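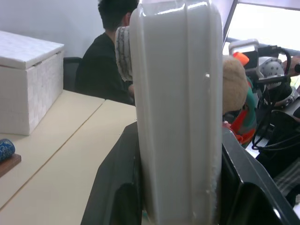

Fig. 5. White plastic with a glossy finish and shallow vertical grooves.

Section 5: Cleaning and storage

This section covers routine cleaning of the plastic and fabric parts of the Handar shelving set. For the metal uprights, see Section 2.

Before you start

Take everything off the shelves. If the set is fixed to a wall, leave the wall brackets in place and remove only the parts that lift off by hand. Put the small clips in a cup or bag. Replacement clips are sold in packs and cannot be bought singly.

You will need a soft cloth, a washing-up bowl, mild washing-up liquid and an old toothbrush.

Cleaning plastic parts

1. Wipe off loose dust with a dry cloth.
2. Fill the bowl with warm water and add a small squirt of washing-up liquid.
3. Wash each part with the cloth. On grooved surfaces, work along the groove from top to bottom.
4. Use the toothbrush on corners and clip holes only. It will dull a gloss finish if you press hard.
5. Rinse in clean water and stand the parts upright on a towel.
6. Leave to dry fully before refitting. Water left in the clip holes will mark the shelf below.

CAUTION: Do not use bleach, scouring powder, white spirit or nail varnish remover. Do not put any part in a dishwasher.

Note: White parts kept in direct sun may yellow over time. This does not affect their strength and is not covered by the guarantee.

Cleaning fabric drawers

1. Pull out the stiff base panel and set it aside.
2. Shake the drawer outdoors or vacuum it on low power.
3. Sponge marks with cool water. Do not soak or machine wash.
4. Dry flat, away from radiators, then slide the base panel back in with the smooth side up.

Scratches

Light scratches on gloss parts can be made less obvious with a plastic polish. Test it on the back first. Do not sand.

Storing the set

Wrap gloss parts separately in paper or cloth. Newspaper can leave ink on white plastic. Lay the shelves flat and stack no more than two high. Keep the set indoors and leave a gap of 300 mm from any heater.

When you put the set back up, follow Section 2 from the beginning and check that every clip has clicked home before loading the shelves.

Section text revised June 25, 2020. Corrections to Aarti Mittal, Handar product guides.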